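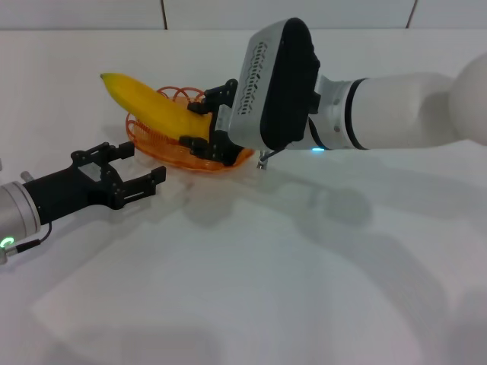 Matar Fruit Terms: data card

Matar is a word list of fruit and vegetable names as they appear on Canadian grocery flyers, shelf tags and market signs. It holds 2723 entries in English and French, each tied to a single produce item. The list was put together for spell checking and search in small store catalogues.

Version

Release 2, dated March 20, 2026. Maintained by Ruba Zoubi.

What is in the file

One tab-separated text file, UTF-8, with a header row. The columns are:

item_id: a stable number, never reused
term: the name as printed, with accents kept
lang: en or fr
status: standard, regional or misspelling
parent: the item_id of the broader item, if there is one
note: free text, often blank

A banana is item 9. Its entries include "banana", "bananas", "banane" and the misspelling "bannana". Plantain has its own item and is not a child of banana, although release 1 had it that way.

Sources

Terms were copied by hand from printed flyers and from signs at farmers' markets. Almost 400 came from the older Skanier list, which was typed up from wholesale price sheets and has more trade abbreviations than the rest. These are marked "sk" in the note column. Prices, store names and addresses were left out.

Spelling

Canadian spelling is used for standard terms. Colour words are kept only where they separate one item from another, as with red and green cabbage. American spellings seen on imported labels are listed as regional. "Rutabaga" and "turnip" are both attached to the rutabaga item, as plenty of shops use them for the same vegetable. White turnip is separate.

Known problems

Squash is a mess. Several winter varieties share names between provinces and the parent column should not be trusted for them.

French coverage is thin for herbs and for most Asian greens.

Plurals were added by script and a few are wrong, mainly among the berries.

Some misspellings are valid words in the other language. Filter on lang before you filter on status.

Loading

Any spreadsheet program will open the file, but set item_id to text on import or leading zeros will be dropped. The Moko catalogue tool reads it directly. For Gestico, rename the term column to "label" first.

Changes since release 1

Plantain split from banana
Blank rows removed
Cherry tomato and grape tomato separated
Duplicate French entries for green onion merged

Corrections

Send the item_id, the term and where you saw it printed. The next update is planned for May, and squash will be looked at first.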